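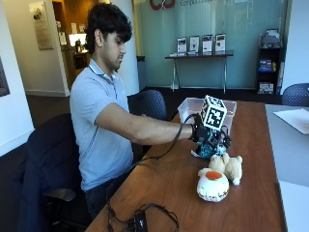 A reader of my last review, signed Drudwood, wrote in to say that a log viewer is only worth paying for if it can open a file while another program is still writing to it, and that most of the cheap ones can't. I agree with the first part. I have been using Ondow on two Windows machines since December, and live files were the first thing I tried.

Ondow is a desktop program for reading, filtering and comparing text logs. It is made by Grimshaw and comes as a single installer with no extra runtime to download. There is a portable version too, which keeps its settings in the folder you run it from. I used the installer on the desktop and the portable copy on the laptop.

Setup

Installation takes a minute or two and does not need a restart. The installer offers to take over the .log and .txt file types. I left .txt alone. On first start the program shows an empty window with a file list on the left, the log text on the right and a filter bar along the top. You can drag a folder onto the list and every log in it shows up, including the ones in subfolders if you check that box first.

The one setting I would change right away is the text encoding. The default is to guess, and it guessed wrong on several older files that had accented characters in them. Pick the encoding by hand for those folders and Ondow remembers it.

Opening files

A file that is locked for writing opens normally. New lines appear at the bottom as they come in, and a small pause button stops the scrolling without closing the file. When the log rolls over to a new file, Ondow follows the new one and keeps the old one in the list, grayed out. I have used viewers that lose their place at this point, so I let it run overnight on a busy service. By morning it had followed 13 rollovers and was on the right file.

Large files are handled well. Scrolling stays smooth and memory use does not climb much, so I assume it reads the file in pieces. Searching a big file for the first time is slow, though. The second search in the same file is much faster.

Filters

You type a word in the filter bar and only the lines that contain it stay on screen. You can add more words, exclude words, or switch to regular expressions. Filters can be saved under a name and put on a toolbar. I have one that hides the heartbeat messages from our backup job and another that shows only timeouts.

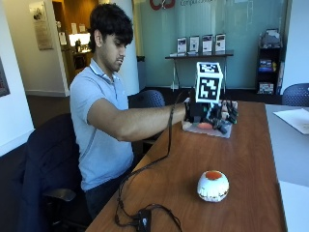 Saved filters are stored in a plain text file, one per line, so you can copy them to another computer or keep them in version control. Be careful when editing that file by hand. A missing bracket in one expression made Ondow skip every filter after it, with no message. I only noticed when the toolbar came up short.

Color rules work the same way and have the same file format. There is a limit of 54 color rules, and I am nowhere near it.

Comparing two logs

The compare view puts two files side by side and lines them up by timestamp. It does a decent job if both files use the same date format. If they don't, you have to describe each format in a dialog box that is hard to follow, and the help page for it is one paragraph long. I got it working by trial and error.

Exporting

Filtered lines can be saved as text, CSV or HTML. The CSV export has a problem in build 331, the one I tested: a message with a line break in it ends up as two rows. The trial version exports the first 1,000 lines only, and the dialog does tell you so before you save.

Compared with Kismont

I used Kismont before this. Kismont has better charts and can read the Windows event log directly - Ondow can't, and you have to export events to text first. On the other hand, Kismont takes a long time to start and its filters can't be shared between machines. For plain text logs I prefer Ondow. If most of your work is in the event log, stay with Kismont.

Good: live files, rollover handling, saved filters, portable version.

Bad: encoding guesses, the date format dialog, CSV line breaks, no event log support.

I bought a license for the desktop when the trial ran out. The laptop still has the trial on it.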